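How to follow a long criminal trial without losing the thread

I've been following court cases from my sofa for years, and the big ones used to beat me every time. You read a report on the opening, you miss a fortnight, and when you come back there's a new witness and a name you're sure you've seen before but can't place. So I've ended up with a method, and a few of you asked me to write it down.

I'll use the Gillen fraud trial, as that's the one I've just finished. It had 76 sitting days and my notes came to 184 pages (my handwriting is large, in my defence).

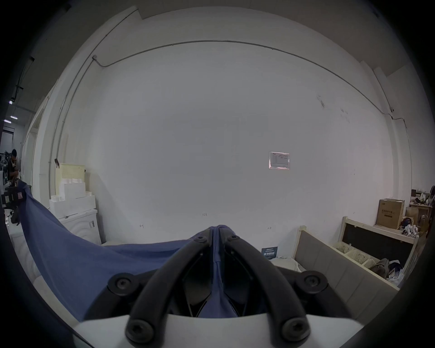 Step 1. Start with the charges. Before you read a single colourful article, find out exactly what each defendant is accused of and copy it out in plain words. In Gillen there were three defendants and they didn't all face the same counts, which I'd completely missed at first.

Step 2. Make a names page. Give every person and company one line: who they are, which side called them, and where they first came up. Two firms, Skolidov and Valdovinos, were mentioned in the same breath so often that I thought they were one business for weeks!

Step 3. Keep a timeline of the alleged crime and a separate one of the trial. Evidence hardly ever arrives in the order things happened, so one mixed list turns to soup very quickly.
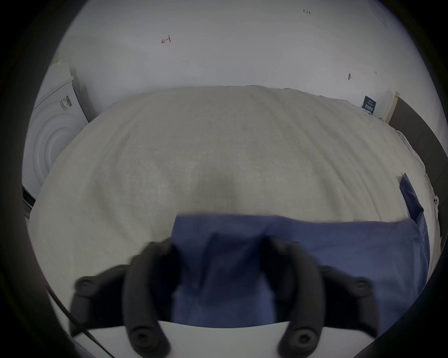

Do I need to read every report that comes out?
One good report for each sitting day is plenty, and you can skip the days that are all legal argument, as the press often can't publish much of that until later anyway.

Step 4. Mark who said it. I put P for prosecution, D for defence and W for a witness under oath. An opening speech isn't evidence, however gripping it sounds, and headlines can blur that — look for the word "alleged" and hang on to it.
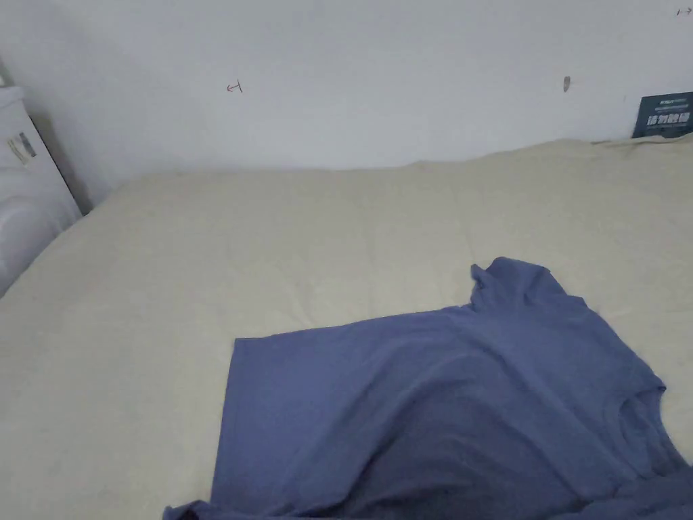 Blue T-shirt on the bed

Step 5. Catch up in one go. I set aside an evening and read the week's reports together, then write a paragraph from memory. If I can't explain why a witness was called, I go back and look again.

Step 6. Read the judge's sentencing remarks if there's a conviction. They're sometimes published in full, and they set out the facts the sentence is based on far more clearly than most articles manage.
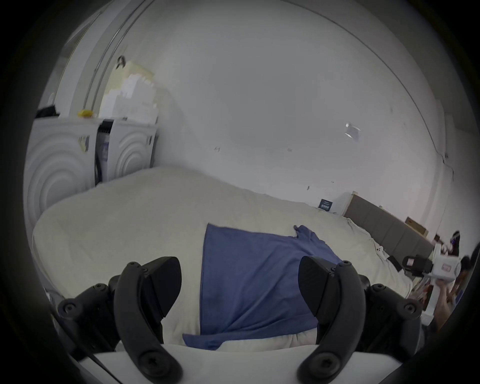 One word of warning about posting your thoughts online while a trial is still running. Don't guess at guilt, don't share things the jury hasn't heard, and don't name anyone the court has protected. You can get into real trouble for it, even with a tiny account. I keep mine in the notebook until the verdict is in.

Next on my list is the Drison appeal, and I've already started the names page.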